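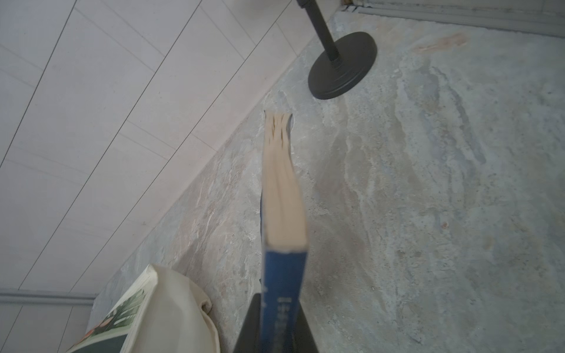
Visita ao laboratório de recolha de demonstrações da Zolgate

16 de março. Relatório para o grupo de manipulação

A visita durou a manhã inteira e incidiu sobre a linha de recolha de exemplos que a Zolgate mantém no edifício De Luca. O objetivo da equipa é treinar uma política de preensão e transporte de objetos domésticos a partir de demonstrações humanas. O conjunto de dados tem o nome interno de Asora. Fomos recebidos por Lộc Chu, responsável pelo protocolo de recolha, que acompanhou todo o percurso e respondeu às perguntas técnicas.

Organização do espaço

A recolha decorre em divisões montadas como interiores de habitação, com pavimentos diferentes contíguos. No posto dos livros, um soalho de tábuas brancas encontra um chão cinzento com aspeto de pedra, numa linha oblíqua em relação à câmara do punho. A mudança de textura é deliberada: nas primeiras versões do modelo, treinadas sobre um único fundo, a taxa de preensão caía assim que o objeto passava para outra superfície.

Os objetos de fundo permanecem durante a sessão. Junto ao posto havia um saco de lona creme com um livro ou revista encostado e, mais atrás, um suporte preto de haste fina sobre base redonda. O protocolo proíbe retirá-los a meio de uma série. Podem mudar de sítio entre séries, e a alteração fica anotada na folha do posto.

Tarefa dos livros

O livro é um caso difícil para uma garra de dois dedos. É rígido na lombada e deformável no miolo, e o comportamento muda conforme o ponto de contacto. Na demonstração a que assistimos, um volume de capa azul-escura era seguro pela extremidade inferior, com a lombada voltada para a câmara. Nessa pega as capas abrem um pouco em torno das folhas e o topo do miolo separa-se em grupos irregulares. Para a equipa, o exemplo é válido. A anotação distingue a pega estável da pega com abertura de capas e ambas entram no treino, com etiquetas separadas.

Perguntei se a legibilidade do título tinha peso na aceitação. Não tem. Os caracteres da lombada ocupam poucos píxeis e, em movimento, perdem-se. A identificação do objeto vem do registo da sessão, preenchido antes da primeira demonstração.

O arrastamento da imagem durante o transporte é tolerado dentro de um limite definido por posto. A equipa experimentou reduzir o tempo de exposição, mas o ruído nas zonas escuras prejudicava a deteção do contorno dos dedos, que são pretos e mate. Optaram por iluminação difusa e por manter algum arrastamento nos exemplos. Segundo Lộc Chu, o modelo em operação recebe imagens com o mesmo defeito e convém que o conheça.

Ritmo e rejeição

Cada série tem 80 demonstrações do mesmo objeto, com posição inicial variada à mão. O operador faz até 105 tentativas para completar a série. Se esgotar as tentativas, a série é suspensa e o posto é revisto. As falhas ficam guardadas num ramo à parte, usado para treinar o detetor de perda de contacto. A pausa entre séries é de 8 minutos, tempo que serve também para a cópia dos ficheiros e a verificação da sincronização entre vídeo e abertura da garra.

A revisão é feita por duas pessoas que não operaram a série. Quando discordam na etiqueta, a demonstração sai do conjunto principal. Pareceu-me um critério caro, pois os casos ambíguos são frequentes nos objetos deformáveis. A equipa reconhece a perda e está a preparar uma terceira etiqueta para esses casos, prevista para maio.

Formato dos dados

Os exemplos são gravados no formato Prarimley, desenvolvido internamente. Cada registo contém o vídeo da câmara do punho, a trajetória do efetuador, a abertura dos dedos e a instrução em texto. Não há sensor de força nesta geração da garra. A ausência nota-se nos livros: a mesma abertura pode corresponder a pressões muito diferentes, consoante a compressibilidade do miolo. Está em estudo uma estimativa a partir da corrente do motor.

Pontos em aberto

Ficou por esclarecer a divisão entre treino e validação. A separação atual é feita por série, e o mesmo livro pode surgir nos dois lados com fundos distintos. Sugeri uma divisão por objeto. Lộc Chu ficou de enviar os resultados comparativos, se existirem, juntamente com o modelo da folha de posto, que nos interessa adaptar.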